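3.2 The loading bay at Brudach

I should say at the start that I came to this site expecting to write up the cold store and ended up spending most of my time in the loading bay. The bay is where the heat gets in. The store itself, built by Badent in the usual way with sandwich panels and a heated door frame, held its set point so steadily through June that I have very little to report on it (the traces are flat lines, and I have left them out). The bay next door is another matter. It has two dock doors facing south-west, a personnel door that people like to prop open, and a ceiling a good deal higher than it needs to be.

We put loggers at three heights on each of five columns, which gave us 15 readings for every time step. I would have liked more, but the top ones had to be fitted from a lift platform and we only had the platform for a morning. Each logger took a reading every 20 seconds. That is probably finer than anyone needs for air temperature, although it did let us pick out single door openings, and I was glad of it later on. One logger on the column nearest the battery chargers read high all month, so I have dropped it from the averages and kept it in the plots.

Over the month the dock doors were opened 534 times. I had asked the shift leads beforehand how many openings they would expect, and their guesses were all too low, mostly because they thought in terms of lorries, and a single lorry can easily mean three or four openings if the paperwork is slow. The longest opening lasted 49 minutes, on a hot afternoon, with the dock shelter not sealed against the trailer at all. The air at head height took the rest of the shift to come back down. Goods waiting on the floor by the cold store door were sitting in that air the whole time, and this is the part that worried the people at Prarska, who own the stock.

Small bagged and boxed items were handled apart from the pallets, at benches, and I have not tried to follow their temperature here. They make up a small share of the volume and an even smaller share of the cooling load.
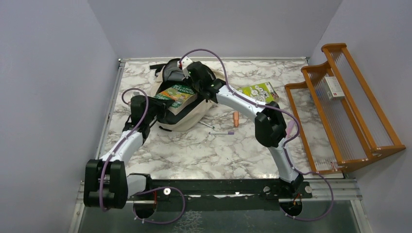
Figure 4. Bagged item on a marble-patterned worktop, with two robot arms.

3.3 Dividing the bay

The first idea was a rigid wall across the bay, with a fast door in it. I was in favour of this myself for a while. It would have cut the cooled volume by more than half, and the sums are easy because you can treat the wall as a wall. The trouble is that the bay is used differently in winter, when the far half fills up with returned crates, and a fixed wall would have put the forklift route straight through the spot where those crates are stacked.

So we went for a hanging partition on a ceiling track instead, made up by Beyene in quilted sections that overlap at the edges. It can be pulled back to one side when the crates arrive. The forklifts pass through a strip door in the middle section, and the drivers disliked it at first (the strips mist over, and they could not see who was coming). Cutting a clear panel in at eye level helped a lot.

For the model I treated the partition as a layer with a fixed thermal resistance plus a leakage term, and the leakage term did nearly all the work. Most of it comes from the bottom edge. The floor falls slightly towards a drain, so a curtain hung level leaves a gap at the drain side that you can put your boot through – we did not spot this until the smoke test. A weighted skirt closed most of the gap. The top edge was better than I had feared, although there is a cable tray on the east side that we could only pack around, and I have allowed for that with a small extra opening in the model.

I have kept the door openings from June as the input for every run in the next section, so that the three layouts (no partition, rigid wall, hanging partition) are all asked to deal with the same month of lorries.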